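Clelulby 質問広場 > ロボット・自動化 > 遠隔操作と教示

遠隔操作で棚の作業を教えるとき、手首カメラがほとんど手しか映していません。このまま集めてもよいですか

投稿者 Charoen Khamphan

はじめて投稿いたします。日本語は勉強中ですので、おかしい表現がありましたらお許しください。

会社で、両手のロボットに作業を遠隔操作で教えています。操作する人は手袋型のコントローラ(Shiferaw)をつけて、頭のカメラの映像を見ながら動かします。記録のソフトは Ilell です。作業は、扉が二枚ある木の棚に青い箱をしまうことです。扉を開ける、天板の上の箱を持つ、中の棚板に置く、扉を閉める、という順番で教えています。 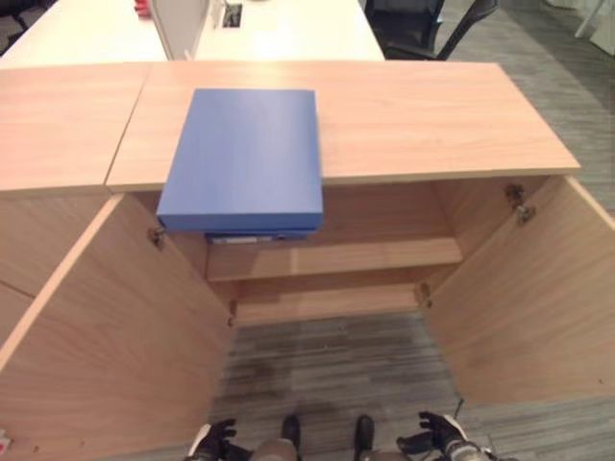 最終更新 2025年4月26日

扉を開けたあと、箱を取る前の姿勢は上のようになります。箱は天板の手前から少し出しておきます。前の縁からはみ出していないと、指が下に入りにくいからです。最初は箱を天板の真ん中に置いていましたが、操作する人が箱を手前に引く動作を何回もしてしまって、一回ごとのやり方がばらばらになりました。それで置き方を決めました。

いままでに400回分を記録しました。目標は1,000回です。400回で一度学習させて試しましたところ、扉はだいたい開けられますが、箱に近づいたところで手が止まったり、また少し戻ったりします。つかむ位置に迷っているように見えます。

記録を見直しましたら、手首カメラの映像が気になりました。頭のカメラには棚と箱がよく映っています。しかし手首のほうは、画面の上の半分くらいがいつも手の黒い部品です。
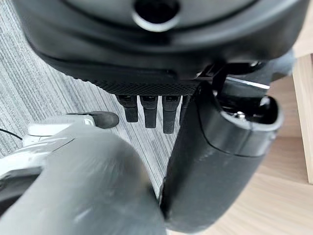 手首カメラの記録から。指のすき間に床のカーペットが見える。

この瞬間では、棚も箱もはっきり見えません。指と床がよく見えます。右に木の脚が見えますが、作業には関係がないと思います。もちろん、どの瞬間もこのようだというわけではありません。箱に近づけば箱が入ってくる記録もあります。ただ、入ってくる量が毎回ちがいます。

お聞きしたいことは次のとおりです。

一つ目。手がこのくらい大きく映る手首カメラでも、学習の役に立ちますか。それとも角度を変えて、最初から集め直すべきですか。

二つ目。角度を変える場合、変える前の400回は捨てなければなりませんか。操作する人が長い時間をかけて集めたものですので、できれば使いたいです。

三つ目。操作する人は頭のカメラだけを見ています。手首の映像も見せたほうがよいですか。一度見せてみましたが、酔うと言われました。

記録は頭と手首の両方を同時に取っています。時刻のずれは確認して、問題がないと思います。関節の角度と指の角度も取っています。

よろしくお願いいたします。

返信 3件

投稿者 Pilton

手が映ること自体は悪くないです。むしろ指先が全然映らないカメラのほうが困ります。指が対象に対してどこにあるかを学習させたいのに、片方しか見えないことになるので。

問題は、つかむ直前に対象が画面に入るかどうかだけだと思います。次の手順で確認してみてください。

記録から成功した回を9本選ぶ。それぞれ、指が箱に触れる少し前のところで止める。手首カメラの静止画を並べて、箱の縁が見えるか見る。

これで大部分に縁が見えているなら、カメラは動かさずに、教え方のほうを疑います。見えていないなら角度です。移動中に床ばかり映るのは気にしなくていいです。移動は頭のカメラの情報で足ります。

「手が少し戻る」という症状は、教示にためらいが入っているときによく出ます。遠隔操作は奥行きがわかりにくいので、人は箱の手前で一度止まって、少し引いて、また出します。その動きをそのまま覚えます。迷っているように見えるのは、人の迷いを写しただけかもしれません。手の速度をグラフにして、箱の手前で零に近くなる区間が長い回を探してください。私の場合は、そういう回を抜いたら数は減りましたが、動きはよくなりました。

古い400回は捨てないでください。角度を変えても、頭のカメラと関節の値はそのまま使えます。手首の映像だけ無効の印をつけて、混ぜて学習する方法があります。うまく混ざるかどうかはモデルによるので、そこは試すしかないです。

投稿者 通りすがりの保全係

カメラの角度を変えたら、取り付けねじの緩み止めと、位置の印を忘れずに。うちは毎回ちょっとずつずれて、一か月分がだめになりました。テープでもいいので印をつけること。

あと箱を天板からはみ出させて置くのはいいけど、本番でもそう置いてあるんですか?

投稿者 Charoen Khamphan(質問した人)

お二人とも、ありがとうございます。

保全係さんのご質問ですが、本番では箱の位置は決まっていません。ご指摘をいただいて、練習だけに都合のよい置き方をしていたと気がつきました。はみ出す量を変えた記録も取ることにします。真ん中に置いた場合は、箱を引く動作を別の作業として教えるつもりです。

Pilton さんの方法を試しました。9本を並べましたところ、6本は箱の縁が見えました。残りは、縁が指の後ろに隠れていました。隠れた回を調べましたら、どれも同じ操作者の記録でした。この人は親指をとても深く曲げてから箱に近づく癖があります。指を先に閉じ気味にするので、カメラから見ると指が壁になります。カメラの角度の問題だけではなかったようです。

同じ日の別の瞬間も載せます。
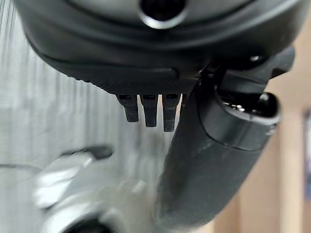
別の瞬間の手首カメラ。右側に長い指が大きく映り、背景はぼけている。

この画面でも、右側の長い指が上から下の真ん中のほうへ斜めに通っています。もし箱がこの指の後ろにあれば、カメラからは見えないと思います。左側は明るい縦じまの面がよく見えていて、こちらは空いています。それで、箱に近づくときは箱が画面の左側に来るように手首を回す、という約束を作りたいです。これは頭のカメラを見ている操作者にはわかりにくいですので、「手のひらを少し内側へ向ける」という言い方で伝えようと考えています。この考え方は合っていますか。

投稿者 Pilton

合っています。ただし手首を回しすぎると、扉の縁に手の甲が当たりやすくなります。開いた扉は左右とも手前に出ているので、棚の中へ入れるときは元に戻す必要があります。「近づくときだけ回して、持ち上げたら戻す」と決めておくとよいです。戻す場所も全員同じにしてください。持ち上げてすぐ戻す人と、棚の前で戻す人がいると、またばらつきます。

約束は言葉だけだと三日で崩れます。いちばんよい一回を動画にして、作業を始める前に全員で見るのがおすすめです。

操作者に手首の映像を見せる件。酔うのは、手首の映像を大きく、視野の中心に出しているからだと思います。隅に小さく、フレームを落として出すと平気な人が多いです。嫌がる人には出さない。そのかわり一回終わるごとに、つかむ直前の静止画を一枚だけ見せて、縁が見えたかどうかを自分で判断してもらいます。Ilell に静止画を自動で出す機能があるかは知りません。うちでは自作の短いスクリプトでやっています。

投稿者 Charoen Khamphan(質問した人)

くわしく教えてくださって、ありがとうございます。静止画を見せる方法は、きょうから始めました。操作する人たちの反応はよいです。前は、自分の記録がよいかどうか、学習が終わるまでわからなかったのですが、一回ごとに自分で見られるので直しやすいそうです。

速度のグラフも作りました。箱の手前で長く止まっている回は、思ったより多かったです。全部抜くと数がかなり減りますので、まず止まっている区間だけを短く切る方法と、回ごと抜く方法を比べてみます。切った場合、手首の映像が急に飛びますが、これがどのくらい悪いのかまだわかりません。ご経験のある方がいらっしゃいましたら、教えてください。

扉を閉める動作については、まだ何も調べていません。片方の扉を先に閉めるか、両手で同時に閉めるかも、操作者によってちがいます。これは5月に別の質問として投稿するつもりです。

投稿者 通りすがりの保全係

区間を切るのは、うちでやったときは静止しているところだけなら平気だった。少しでも動いているところを切ると手がカクッとする。関節の値を見て、完全に止まっているところだけにしたほうがいい。

扉は片方ずつで統一。どっちからでもいいから決める。

この質問は受付中です。返信するにはログインしてください。

同じ分類の質問
手袋型コントローラの指の初期位置が毎回ずれる
失敗した教示も残しておくべきでしょうか
棚板に置いたあと、指が箱から離れない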